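4. Operating Rules and Compliance

The Admont teaching laboratory requires every student team to adopt written rules before running a two-arm system. Our team based its rules on the Villanueva course handbook and revised them in May, after the first 50 trials of the garment handling task.

4.1 Rules adopted

Both arms are to be started from the rest position. Hands stay outside the work area while either arm is powered. The table holds the garment and no tools, cups or notebooks. A trial in which one gripper loses the cloth is stopped and recorded as a failure; the operator may not correct the garment by hand and continue. Speed is held at 15 percent of the rated maximum whenever both grippers share one piece of fabric, as the arms can pull against each other. 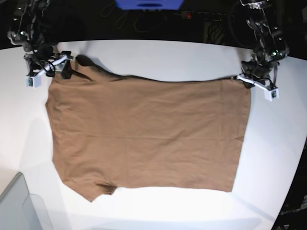

Figure 6. Two-arm hold on the upper edge of a tan T-shirt.

4.2 Findings

The log contains 789 trials. Of these, 78 were excluded from the analysis under the rules above, most of them for an incomplete start record. The Udadik log template has no field for the rest position check, and operators entered it under remarks or left it out. We recommend that the field be added before the Erkeck module begins.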